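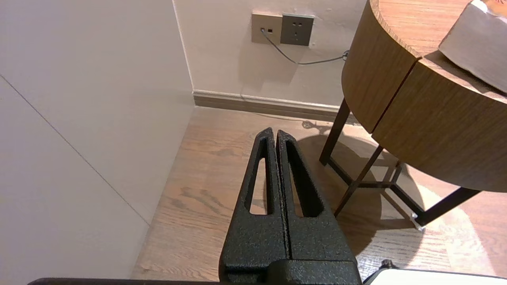 What we hear through the floor

In my first winter on Pramivska Street I knew the life of the woman upstairs better than I knew the life of my own sister. I knew when she got up, which slippers she wore and that she dropped her keys at night. I had never seen her face. When we finally met by the letter boxes, I was embarrassed, as if I had been reading her post.

People who live in old blocks will understand this feeling. Our house was built for a different kind of tenant, with heavy carpets and not many machines. Over the years the carpets went out and the boards came back into fashion. They look warm and they are easy to sweep, but every step on them goes down to the neighbour below.

Ketsara Nilsuwan has been listening to other people's floors for most of her working life. She has a small office on the Barbu side of the river, and tenants call her when they have stopped speaking to each other. She comes with a meter, a notebook and a pair of shoes with hard heels. One person walks upstairs while she sits below, and then they change places.

"The second part is the important one," she told me. "The man who complains must walk, and the man who walks must listen. After that they are usually more polite."

Her longest case was in the Menetti building, where two families had been writing letters to each other for six years. The quarrel was about a sewing machine. She put a thick felt mat under the table legs and asked the owner not to sew after nine in the evening. The mat and the visit cost 600 together, and the families shared the bill. She still receives a card from one of them in April, but not from the other.

I asked if people are becoming more sensitive. She thinks yes, a little, and she blames work at home. A noise you could forgive in the evening becomes an enemy when you are on the telephone with a client at eleven in the morning.
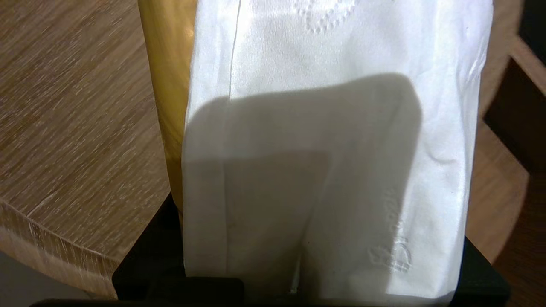 Small repairs, and one large one

Most of her advice is cheap. Felt under the chairs. A bookcase full of books on the shared wall - full, she repeats, a half-empty one does very little. A rug with a dense underlay in the corridor, where everybody walks and where people rarely think to put one.

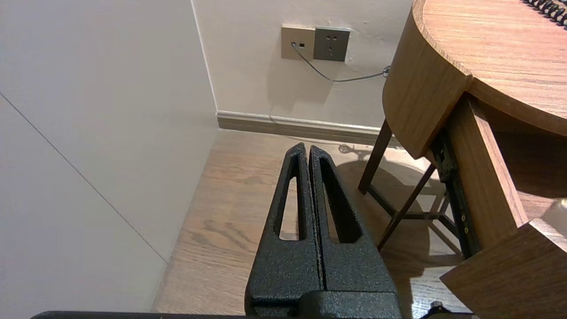

The large repair is to lift the boards and lay something soft beneath them, and this is a decision for owners with patience. On a wooden floor like the one in the photograph, Nilsuwan would first walk along the wall, where boards can rub, and listen for the place that answers. She would also put her palm on the pale panel and follow its faint slanting seam with a finger. Joints interest her, and she says sound is lazy and takes the open door.

On Drurkico Square, where I live now, I have the top floor. I bought slippers in the first week. The neighbour below says he hears only my radio, and he has asked me, very kindly, if I could choose another station.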